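Jan 31, 2022

Quick one, have to be up early. Finally did the tabletop. Wiped it twice, once with the Triment stuff and once with plain water cause the Triment leaves that film. Been putting it off since November. Told myself then it was a 2 hour job and it pretty much took the whole evening, so. Fine.

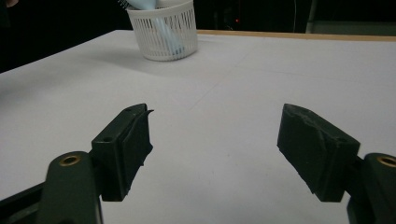
Kept everything on the floor till I'd decided what goes back. Rule is only things I use every week. The Luik jar lids, no. Old receipts, no – found one for 1,222 from the moving people, kept that one, the rest went in the trash. Also the envelope with the meter reading I never sent in. 2,064. No idea if it's even still good, must call tomorow.

Ileana Ghiță phoned in the middle of it all. She wants the big Pema box back by the end of the week, wich means I need to empty it, wich means the cleaning things need somewhere to live. Talked too long. Soup nearly caught. She says get a shelf from Brurnico, they have them for 19. Maybe. Don't want another shelf. Want less stuff.
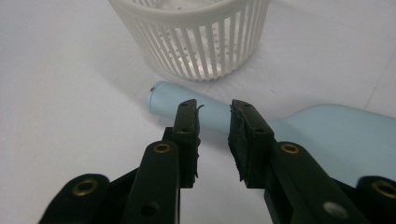 Still stuck on where the small things should go. Under the sink is full and the hall closet smells like paint. I like the white slotted basket for it, you can see what's in there through the ribs and it doesn't hold dust in the bottom the way the box did. The light blue bottle is the problem – that long neck. Put it down on its side for now. Standing up in the basket it'd probably tip the lot over, and laying flat it takes up half the table. Could go on the windowsill I guess. Or give it to Ileana along with the box, she likes blue.

Tomorrow: meter people, empty the Pema box, new sponges, lightbulb for the hall (check the size first!!). Also answer Mom. Didn't get to the drawers at all, not even the top one. Back hurts, hands smell of lemon. Left the soup out to cool, need to go put it in the fridge. Bed.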